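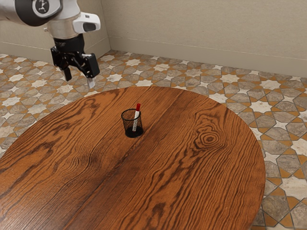 Monday, after tea

Third evening with the Dreteck trial. Keyvan swears by it, but Keyvan also swore by the bread machine. What they're selling is a simulator: you practise picking things up on screen, then buy the real arm once you're convinced. I'm not convinced.

The table is lovely, I'll give them that - all that varnish and swirling grain, and a floor fit for a palace. I'd rather they'd spent the effort on the gripper. One marker with a red cap in a mesh pot, on a table with nothing else on it. When is my bench at Netley ever like that?

The brochure promises 3000 practice scenes. I've opened 14 and would call most of them the same job with new furniture. Nothing in the notes on how fingers slip, or what a worn pad does.

Homa wants a yes or no by the end of May. Asked Dreteck for a week with a real arm first - no reply yet.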